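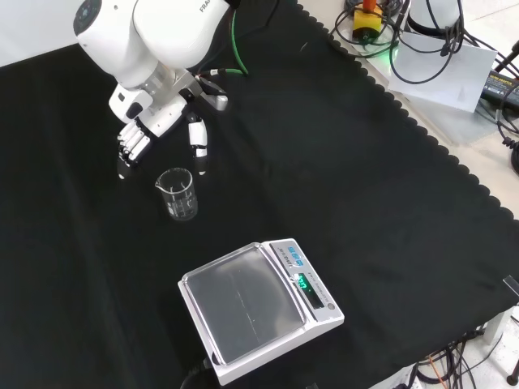
3.2 Sample and Procedure

The survey was carried out among employees of small manufacturing firms in the Deddale district. Firms were eligible if they ran at least two shifts a day and had no more than 200 people on the payroll. Contact was first made by letter to the person in charge of staffing at each site, and a second letter was sent after 30 days where no reply had been received. Paper forms were offered alongside the online version, as a pilot round had shown that many workers on the night shift did not have a company email address.

A total of 559 completed forms were returned. Forms that left the section on working hours blank were treated as incomplete and are not part of this total. Respondents were asked to report their start and end times for the most recent full work week, the amount of notice they had been given of their schedule, and whether any shift had been changed after the schedule was posted. Questions on sleep and family duties followed the wording of the Fragkou schedule, with small changes to suit American usage.

3.3 Measures

Schedule notice was recorded in days and treated as a continuous variable. Perceived control over working time was measured with six items, each scored from one to five, and the mean of the six was used in all models. Sleep quality was converted to a scale running from zero to 100, with higher scores showing better sleep. Job type was coded by the main task of the respondent: assembly, packing, machine tending, maintenance, or office work. Respondents who split their week between two job types were assigned to the one in which they spent more hours.

Figure 2. White robotic arm fitted with a multi-fingered hand, held palm-down.

Two features of the sites were also recorded. The first was the method used to post schedules, either a printed sheet or the Vundel software package. The second was the presence of a written policy on shift trades between coworkers. Where the account given by management differed from that given by employees, the employee account was used, and the difference was noted for the sensitivity analysis in Section 4.4.

3.4 Analysis

Linear models were fitted with respondents grouped by firm. Age, job type, and years of service were entered first, followed by schedule notice and then perceived control. Missing responses on single items were replaced with the mean of the remaining items on the same scale, provided that no more than one item was missing.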